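Safe practice for two arms working over a steamer pot – what do you write down?

Posted by Tiburcio Xolalpa in Rules and Good Practice

We have a two-arm bench cell and I have been asked to write the house rules for it before the next group starts in April. The tasks are kitchen ones: steamed buns and eggs, a pot with a perforated basket, a plate, a glass lid. The arms are low power and we run them slowly, so most people treat the cell as harmless. I don't think a slow arm next to a steamer is harmless. I have read our general robot safety sheet and it covers pinch points and the stop button, but it says nothing on heated appliances or food. What do other labs put in writing, and what do you leave to common sense?

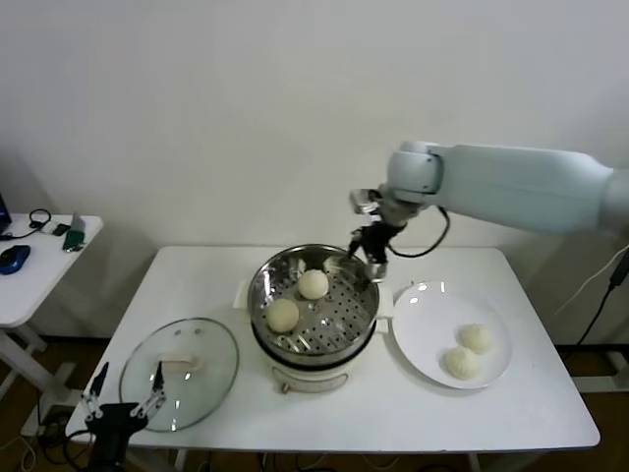
Sestorlow Manipulation Group – Bench Safety Pages

Sherif Ghoneim

We keep ours to one page taped up at the operator's seat. The parts that apply to you:

Do a risk assessment for the task as well as for the arm. The same arm with a sponge and with a hot pot are two different jobs.
Rehearse cold. The steamer stays unplugged until the whole sequence has run 4 times without a stop.
The lid gets its own spot on the table, flat, and both arms are taught to clear it. Glass near a gripper should be treated like a person near a gripper.
Mark a keep-out zone for each arm and let only one of them enter the pot at a time. The other waits over the plate.
Cables on the wrist need enough slack for the full reach, but check the loop with the arm at its lowest point. It must not touch the basket or the rim.
One person runs the cell and one person holds the stop. They don't swap during a run.

Steam is the thing people forget. It gets into camera lenses and connectors, so look up the ingress rating of your gripper before you do anything with the heat on. Ours turned out to be lower than we had assumed.
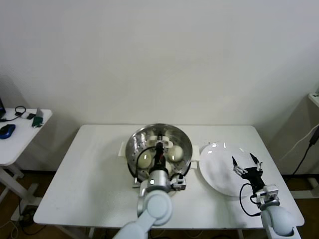
On eggs and force limits, set the grip force with the gripper you will use and write the number on the sheet with the date and the pad type. When somebody changes the pads, the number is void and has to be set again. We lost most of a morning to that on the Vodix setup.

Barajas

just don't put water in it. problem solved

Plido

I agree with most of what Sherif wrote, but 4 cold runs is low if the task is still changing. We do 28, and any edit to the path starts the count over. It sounds like a lot, but they are short.

Two more rules from us. Food that has been in the cell is not eaten, and there is a sign saying so – the pads are not food grade and get used for everything. Cables on the floor are routed away from where the stop holder stands.

I would also add a line on who may change the rules. Ours was edited by 2 people in the same month and the versions didn't match.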